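Gripper testers wanted, Beltby

Do you like fiddly things? We would love to meet you! The Gudeta project is comparing soft finger pads, and dishes are our favorite test.
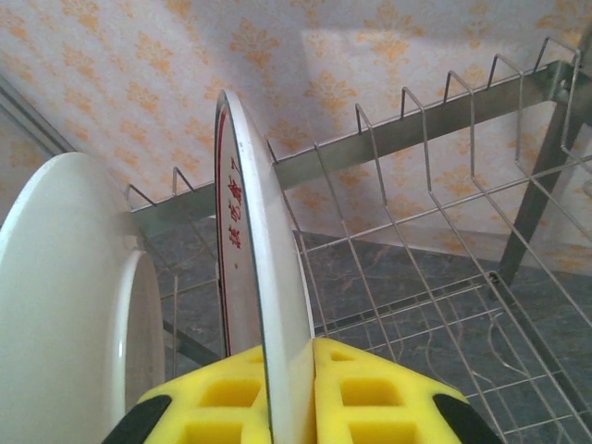
Yellow pads holding a plate at the drying rack

You'd spend 2 hours steering the arm and telling us, in plenty of detail please, how each grip felt. 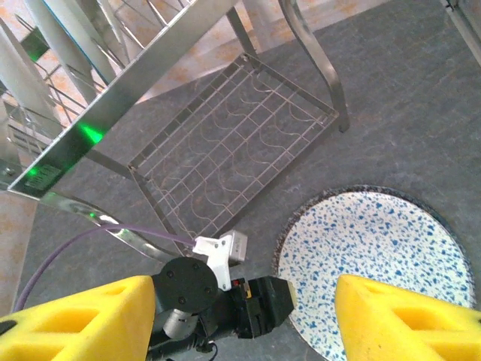 No experience needed, only patience and a fondness for crockery. We pay $50 a visit.
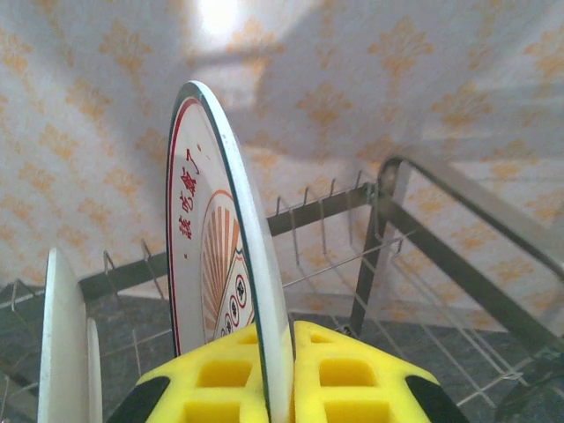 Write to Letay Endale at the Jodport office by September 8, 2023.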